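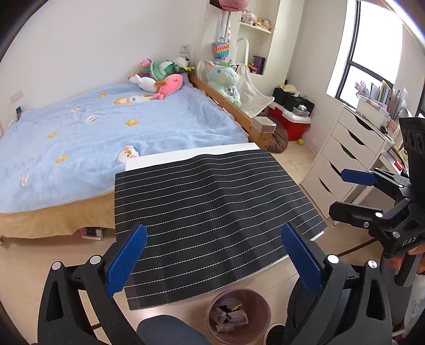 ### 4.3 Soft things and where they settle

The Hummont survey set out to learn where household objects live. We had assumed, going in, that a bedroom would be the easy case. It has a bed, it has a floor, and most of what belongs there is made of cloth. Our coding sheet for kitchens ran to three pages and the one for bedrooms fit on the back of it. By the end of May the bedroom sheet was the longer of the two, and most of the additions concerned plush.

Of the 184 bedrooms in the sample, we recorded 587 stuffed toys in positions our coders were willing to call "resting places." The term needs some defense. A toy on the floor in a doorway is in transit, or has been dropped, or is the reason someone will shortly swear. A toy against the wall at the head of a bed has an address. We coded a resting place when the toy sat on or against a fixed support and nothing else in the room had been stacked on top of it. Two coders disagreed at length over toys wedged between mattress and wall, and these were left out of the totals.

The head of the bed is the favorite address by a wide margin. Figure 5 is typical of the pattern we call the *headboard crowd*: a white seal, a pink fish with an orange fin, and several companions of less certain species gathered against the wall, with the fleece blanket covering the bed in front of them. The arrangement takes up sleeping space, a cost that households seem to accept without much discussion. When we asked parents whether the group could be moved to a shelf, the usual answer was that it had been moved to a shelf, more than once, and had come back.

Size matters up to a point. Past a certain bulk a plush toy stops behaving like a toy and starts behaving like a chair. The large teal unicorn in Figure 5, sequined belly and all, has left the crowd for a spot against the wooden rail, next to a white mesh hamper. We found this pairing of oversized plush and laundry often enough to give it a code of its own (L2, "large plush adjacent to laundry"). We have no theory of it that survived the second round of coding. Both are tall and soft, and both go where there is a gap.

Hanging storage was the category we handled worst. Our first sheet had a box for hooks and a box for hangers, and assumed that a thing which hung would hang from hardware. The rainbow pop-it bag in the same figure, on its patterned strap, is suspended from a pink plush, which left the coder with a toy performing as a hook and no box to put it in. The revised sheet has a field for "support, improvised." It is now the most heavily used field in the bedroom section, and we regret not having had it for kitchens.

Finally there is the matter of visitors. Every bedroom in the sample contained at least one object whose proper home, by our own room assignments, was somewhere else. Table linen was a small but stubborn group. The black placemat in Figure 5, with its thin white lines of stitching, lies draped over a white rectangular board or box lid, and under our original rules it would have been scored as a misplaced dining item. We no longer score it that way. A placemat is a flat piece of washable material that protects one thing from another, and households had worked this out well before we did. Kiiskinen and Stotelen, the two housing developments that supplied most of the rooms, differed very little on this measure - a disappointment to those of us who had drafted a paragraph on regional habits.

The under-bed zone was coded separately and with less confidence. Bed skirts hide most of it, and we had agreed with participants not to lift anything. Where something showed past the edge, such as the colorful block structure at the lower left of Figure 5, it was entered as "partly visible" and given half weight in the Kultness index. Half weight is a compromise, and we suspect it flatters the space under the average bed.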